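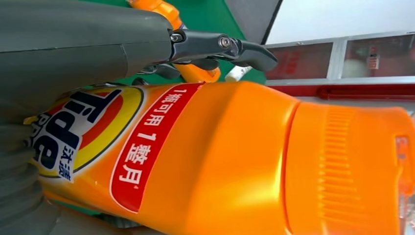
From: Sebastião Damasceno
To: Skuveo Household Linens list
Subject: Re: [linens] Yellow fold lines on an old tablecloth

Dear Suleiman, and good evening to everybody else,

I read your message over breakfast on Monday and have been composing a reply in my head ever since, so please forgive the length. I have a soft spot for tablecloths that come out of drawers. My sister and I cleared my aunt's apartment on Pacheco Street a few winters back and came home with a whole trunk of them, and I have been washing, ruining, rescuing and occasionally even using them from that day on.

Suleiman Onuoha wrote:

> Hello all. I've been reading the list for a while but this is my
> first time posting. My mother-in-law has passed along a big damask
> tablecloth that spent many years folded up in a sideboard. It's
> white, or it was, and I'm told it's linen, though I wouldn't swear
> to it. It measures 264 cm on the long side and there is a small
> woven tab in one corner that says Flalosmont and the number 342.
>
> The trouble is the fold lines. They've gone a brownish yellow, and
> there are a few darker spots near the middle that could be gravy or
> could be rust for all I know. One of the folds feels thin when I run
> my finger along it.
>
> A neighbor told me to soak it in chlorine bleach overnight. Another
> neighbor gave me half a tub of Dultamine. I'd like to have it on the
> table for a birthday in February and I'm scared of making it worse.
> Where would you all start?
>
> Thank you,
> Suleiman

First of all, please give the bleach back to your neighbor with a kind word. Chlorine will whiten some things, but old fibers at a fold are already tired, and an overnight soak could leave you with a tablecloth in four pieces. I did precisely this to a set of napkins from the trunk. They looked wonderful until I picked them up.

I'd start by looking, and I'd take a whole afternoon over it if you have one. Spread the cloth on a bed with a dark blanket underneath, so the thin places show, and go over it slowly with a lamp held low. Put a loop of colored thread next to anything that worries you, because once the cloth is wet you'll never find those places again. If the thin fold is down to a few threads, baste a strip of clean net on both sides before it goes anywhere near water. It takes an evening and it's dull work (I put the radio on), but you'll be glad of it when you're lifting the thing out of the tub.

Next comes plain cool water, with nothing in it at all. I can't say this warmly enough! A lot of that yellow is just age sitting in the cloth, and the first soak will often come out the color of weak tea. Lay an old sheet in the bathtub, lay the tablecloth folded loosely on top of it, and fill slowly. Leave it a few hours, drain, and fill again. I keep going until the water stays pretty clear, which for my aunt's big banquet cloth took an entire weekend and made me very unpopular with the rest of the house.

Please don't lift it by its own corners. Wet linen weighs far more than you expect, and all of that weight hangs from the weakest fold. Gather up the sheet underneath and lift that instead, ideally with somebody on the other end. 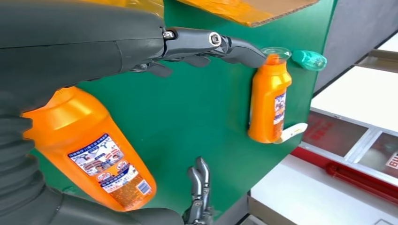

Once the water is clear you can think about washing it properly. I fill the tub again with water at 40 degrees (that's Celsius, sorry, my thermometer came with me from home), stir in a modest amount of detergent until it's completely dissolved, and only then let the cloth down into it. No rubbing, no wringing. I press it gently with my palms every so often, the way you'd press down bread dough, and otherwise go and do something else. And then I rinse, and rinse again, and when I'm sure I'm finished I rinse one more time. Soap left in a fold is a good part of how these yellow lines get started, at least in my experience, and I'd hate for you to be back in the same place in a few years.

As for your half tub of Dultamine, I have used it and don't dislike it, but I'd save it for a second round and try it on a corner of the hem first. My tub came with a little scoop and a lot of confidence. I once put in 300 grams for a single bedspread and was chasing bubbles down the hallway until bedtime.
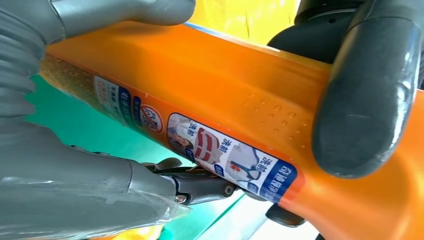 Stains are a different matter from general yellowing, and I'd treat your darker spots as strangers until you know what they are. Gravy will usually loosen with a long soak and a dab of detergent. Rust won't, and some whitening products can set it harder, so leave those spots alone until somebody here who knows rust better than I do has answered. I'd also be a little careful about hoping for a miracle. The white label on that orange bottle has its two small blue tags, 洗前 and 洗后, before washing and after washing, and I think we all carry a picture like that around in our heads when we run the bath. With an old cloth I try to be happy with something in between. My aunt's banquet cloth went from tobacco to a kind of cream, and in candlelight it looks splendid.

For drying, keep it flat if you possibly can. Grass is lovely if you have a lawn and a mild day, with a clean sheet above and below. In February you may be stuck with the living room floor and a great many towels, as I always am. Iron it from the back while it's still a bit damp so the damask pattern stands up, and don't iron the folds in. Roll it on a cardboard tube covered with an old pillowcase when the birthday is over.

About the tab: I've seen Flalosmont on two of my own pieces, one with a number and one without, and I've always supposed the number was the pattern. If anybody on the list has an old sales booklet or knows better, I would dearly love to hear it. Suleiman, could you tell us what the pattern is? Mine is ivy, with a border of little urns that took me years to notice.

Write back and let us know what color the first soak comes out. And happy birthday to whoever it is!

Warmly,
Sebastião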